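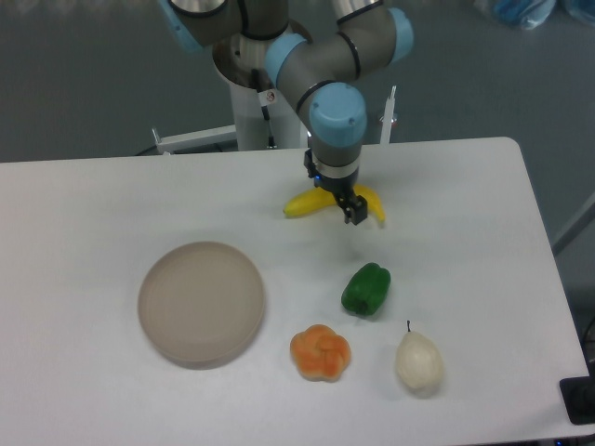

The arm over the banana, with the pepper, the roll and the pear still to go.

The Banana

They had the back half of the workshop on Boros Street until the end of September, and the arm still could not put a banana on a plate.

She had bolted the pedestal to its stand in the spring. He had written most of the code, first in the evenings and then, after the layoffs at Idetti, in the daytime too. They called the arm Irum, a name that had started as a folder on his laptop.

"Ready?" he said.

"Wait." She moved the plate a little to the left. "All right."

He pressed the key. The arm unfolded, turned at the elbow and came down over the far side of the table. The fingers stopped just above the banana.

They stayed there.

"It's thinking," she said.

"It doesn't think. It's waiting for a number from me, and I don't know which one."

He scrolled. The log for the day had reached line 2472 and most of it was the same warning. She pulled a stool over and read it with him. She had never liked reading over his shoulder, and he had never liked her doing it, but there was only one screen.

"What's the grip set at?"

"100."

"Percent?"

"Percent."

"You'll have banana all over the table."

He changed it to 21. The arm did nothing, so he sent it home and started again. It went up, came back and stopped over the same part of the peel.

She thought about her mother's kitchen in Cuvmont, and how her mother had picked up fruit in the last year, with the whole hand, slowly, looking at it the entire time. The arm had been meant for that kitchen. The house was sold now. Neither of them had said anything about what the arm was for after that, and they had gone on buying parts.

"Try it lower," she said.

"If it goes lower it hits the table."

"It won't. I measured it."

"When?"

"Last night, after you left."

He looked at her and then typed in her figure, eight millimeters down. He kept one hand on the stop button. The arm came over for the third time and the fingers went down on either side of the banana and closed. The motor noise changed. Then the wrist rose and the banana rose with it, tilting, one end lower than the other.

Neither of them spoke. It swung left across the table and stopped above the plate. It let go too soon, and the banana dropped, hit the rim and rolled onto the tabletop.

"That's most of the way," he said.

"Put it back where it was."

He put it back. She got up, found the notebook under the bench and wrote 27/08/2025 at the top of a clean page, and under it the grip and the height. He asked if she wanted to go on to the pear.

"No," she said. "Banana again."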